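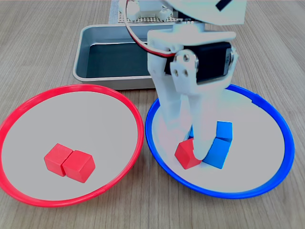 Updated the laptop last night and of course my firewall rules are gone. All 40 of them. Stotach says they "migrate automatically" - nope. Oleksandra had the same thing on hers, lost six.

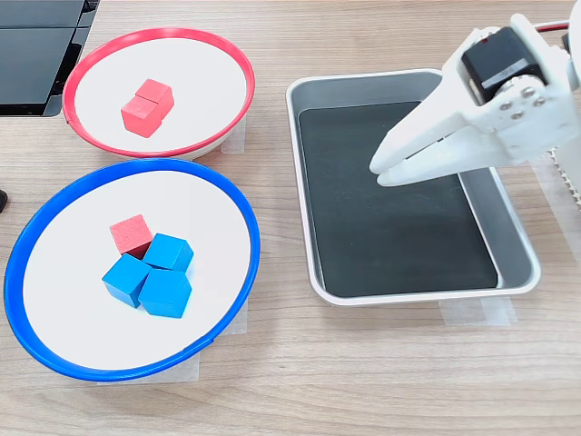

Anyway, quick fix if you're stuck. Quit Stotach, restore the old rules file from backup, restart, then approve the network filter again in settings. Dont skip the restart. I did, twice. Port 3162 still gets blocked for me, no idea why. Will try Mulder in October if they havent patched it by then.

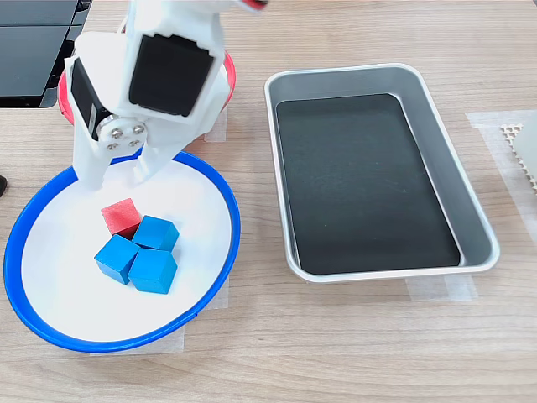
White arm over the blue-rimmed plate.

More when I hear back from suport.

Share this post | 6 comments
Print | E-mail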